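# The cult of the pale table

I have owned a white table for six years and I have never once thought of it as calming. It shows tea. It shows pencil, beetroot and the blue off a cheap carrier bag. So when a leaflet for the Malville Method came through my door in October, promising that a plain table and a few good cloths would "change the way a home feels by teatime", I was probably the wrong person to send it to.

The method is sold by Zoldale, which runs home-keeping courses and, not by chance, also sells cloths. The basic course costs £145. For that you get two evenings of teaching, a booklet and a set of cotton squares in colours the booklet calls "quiet". I would have called them green. The idea is that everything in a kitchen or workroom begins from one large, light surface, and that each job on it begins and ends with a cloth, properly shaken out, used and folded.
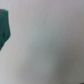
The folding takes up most of the first evening. You lay the cloth square to the edge of the table, smooth it from the middle with the flat of the hand, bring the far side towards you and stop. You look at it. Then you fold again. I asked why we had to look at it, and was told that looking was part of the fold. My neighbour on the course, who had come with her sister and plainly regretted it, had finished four of hers by then and was eating a biscuit.

Amândio Correia, who wrote the booklet, is a former hotel linen manager and much better company than his prose. He can tell by touch whether a cloth has been washed too hot, and he thinks fabric softener is a swindle. "It makes a drying cloth that doesn't dry," he told me. "People pay extra for this." I liked him a great deal. I also noticed that very little of what he said over coffee had made it into the course. The booklet has a page and a half on the mood of a room and one sentence on how to get turmeric out.

What of the table itself? Zoldale's claim is that a pale top makes you tidier, as you can see what needs doing. There is something in that. Crumbs are easier to find on white than on dark oak, and I did wipe down more often in the weeks I kept the method up. But I wiped more because there was more to see, and I am not convinced a house gets cleaner when its owner gets more nervous. My mother's table was brown, covered in oilcloth, and she fed seven off it.
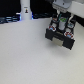

The stronger case comes from people who work at their tables. Muireann Costello alters clothes for a living and cuts on a big white top she bought second-hand from a school. She has not taken the course and doesn't intend to. She likes white for the plainest of reasons: dark cloth shows up against it, and so does a dropped pin. With pale fabric it is a nuisance, and she throws a dark sheet over the whole thing — a solution the booklet would hate.

She folds everything in thirds, fast, without looking at it at all. I timed myself against her with a heap of napkins and would rather not publish the result.

Her advice on buying cloths was equally short. Get cotton or linen, wash them before you use them, and pick a colour that can be told apart from the table at a glance. White cloths on a white table vanish until you put a hot dish on one. She is fond of deep greens and blues, which hide a stain fairly well and can go through the wash together.

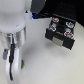

*Light table, dark surround: the contrast that pale-top enthusiasts swear by.*

Zoldale says 2,000 people have now taken the course, and sent me a bundle of their letters, all of them happy. I believe them. Anyone who spends two evenings thinking about the kitchen will go home and clean it. Whether they are still smoothing from the middle by spring is a question I put to the company twice, and it has no figures on that.

I kept the cloths. Two of them are very good and live on the oven door, folded any old how. The others have gone into the drawer with the string.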